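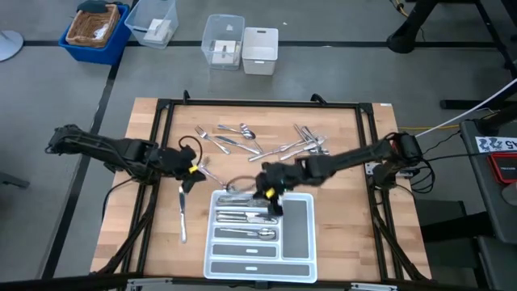
Which way round should cutlery lie in a drawer tray?
All handles towards the front of the drawer, so that a piece can be picked up without touching the part that goes in the mouth.

Cutlery trays: sorting and layout
Gallery page, kitchen storage section. Compiled by Getachew Kahsay for the Kulembridge household notes, last revised in April.

These notes cover the plain white plastic tray with fixed compartments, the type most kitchens end up with. Trays with sliding dividers are dealt with on the Goleck page. The method assumes clean cutlery put down loose on a table before it is sorted.

Measuring first
Take the inside width of the drawer at the front and at the back. Older drawers are often narrower at the back. The drawer in the Kulembridge kitchen is 300 mm wide inside at the front and loses 2 mm by the time it reaches the runners' end, enough to make a tight tray jam. Check the depth of the compartments as well. Knives stacked above the rim will catch on the underside of the worktop.

Order of work
Knives go in first. They are straight, they settle against the wall of the compartment and they show at once whether the length is right. Forks follow, then spoons. Forks are the awkward ones: the tines lock together if they are dropped in by the handful, and the pile then takes up more height than it should. 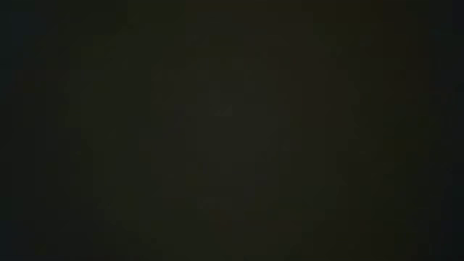 Spoons are simpler, provided they all face the same way up. Bowls nested one inside the next take far less room than bowls set back to back, and dessert spoons should be kept out of the tablespoon stack because the curve is different and the pile will rock. Where space is short, put teaspoons in a crosswise compartment at the end of the tray.

Serving pieces do not belong in a tray of this size. The Silura set used at Kulembridge has 28 pieces for daily use, and the serving spoons that came with it are kept in a jar by the cooker - a separate arrangement, described under Zeleke racks. 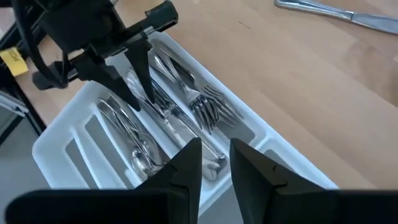

White tray with forks, knives and spoons in separate compartments, spoon bowls nested.

Cleaning
Empty the tray completely. Wash in warm water with ordinary washing-up liquid and use a narrow brush in the corners, where crumbs collect. Dry it upside down before it goes back, and wipe out the drawer base while the tray is out. Metal marks on white plastic come off with a paste of bicarbonate and water.

Related pages: drawer liners; Goleck sliding trays; Zeleke racks; removing tea stains, note 13.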